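Lougher Allotments Forum > Growing > Sowing and seedlings

Clear cups or proper pots for autumn sowing?

marrowfat_mo
Right, I've got some 500 sweet pea seeds saved from June and nowhere near enough pots! Has anyone used clear plastic drinks cups? I love the idea of watching the roots come down, and the tall ones look the right depth.

Tench
Roots don't like light. Proper pots, or cardboard tubes if you're broke. I've grown them for show and wouldn't put a sweet pea in a see-through cup.

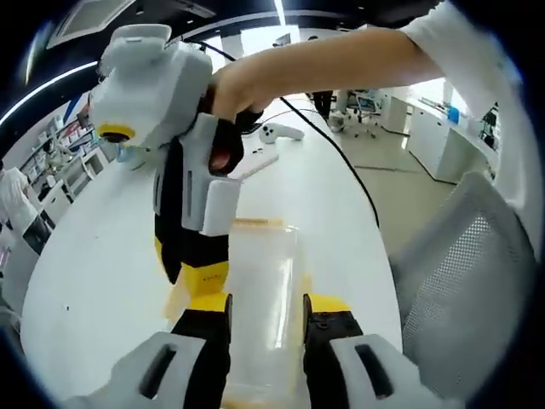

Elin Kemeys

I'm going to stick up for cups, Tench! Tall and see-through is exactly what I look for. I did 50 sweet peas in them last year, two seeds to a cup, and they were the best I've ever had — great thick white roots right down to the bottom by Christmas. Make holes with a hot skewer, stand them close together in a crate and wrap newspaper round the outside if the light worries you. Then you can lift one out whenever you fancy a nose at what's going on underneath (I do this far too often).

Tench
So you wrap them in paper to make them into pots you can't see through. I rest my case.

Elin Kemeys
Ha! But pots you can unwrap!

gilsoo_n
Gil-soo Noh here, plot by the water tank. Half and half for me. Cups are lovely for beans and sunflowers, which are only in them for a fortnight or so. For anything sitting over winter I go for deep pots. Mine went green with algae on the inside and the compost stayed soggy. More holes might have helped.

marrowfat_mo
How many holes did you do, Gil-soo?

gilsoo_n
Only one in the middle. I know, I know.

Tench
One hole!

Elin Kemeys
Five or six at least, and a couple low down on the sides. Do try some, Mo, it's such a treat seeing that first root hit the bottom. And rinse them well first if they've had squash in.

marrowfat_mo
Sold. I'll do a crate of each and sow them in October. Tench, can I borrow your deep pots for the other half?

Tench
You can have 50. I want them back clean.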